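Folding by gripper: our half of the Dunmore project
17 October 2021

I joined the robotics club in May, mostly because Kamran Virk said there'd be biscuits (there were, once), and ended up on the cloth team with him and Setsuko Shimada. The other team got blocks and cups. We got fabric, and I'm still a bit jealous, although I do think ours was the more interesting job by the end!

The idea is simple enough to say. You hold the gripper in your hand, do a job with it yourself, and record the whole thing, then do it again and again until there's enough for the arm to learn from. Our job was to pick up a crumpled piece of cloth, fold it in half and put it in the basket. Mr Ljungberg set us a target of 68 good goes each before we were allowed to train anything, and I thought that would take one afternoon. It took me nine club sessions.

My first mistake was squeezing too early. With a block you just close the jaws and up it comes, but cloth slides away from you or you get a great fat wad of it and then there's no chance of a tidy fold. Setsuko worked out that you want to come in low with the jaws wide, go for a ridge and only close once you're properly either side of it.

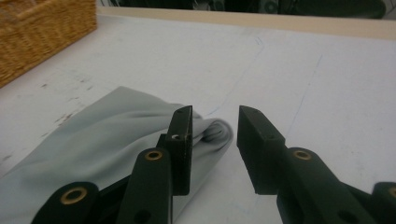

She was much better at this than me, and quicker too, so when we compared recordings hers were all nice and smooth and mine had a sort of dither in the middle where I was making my mind up. Kamran reckoned the dither would get learned along with everything else. He was right, by the way. Our first trained version went up to the cloth and hovered over it for ages, exactly like me, and I got a fair bit of stick for that.

So I threw out 12 of my worst recordings and did them over. I also made myself scrunch the cloth up differently every time, which I'd been lazy about before (I'd give it the same twist and drop it in the same spot, and then the arm was hopeless if you moved it a hand's width to the left).

The second version was a lot better. It picked up the cloth on most tries and the fold was all right if you weren't fussy about corners. It still missed the basket more than I'd like, and we haven't sorted out why. Setsuko thinks we let go at too many different heights. I think she's probably got a point, so next term I'm going to redo just the dropping part and leave the folding alone for a while. Kamran wants to try socks.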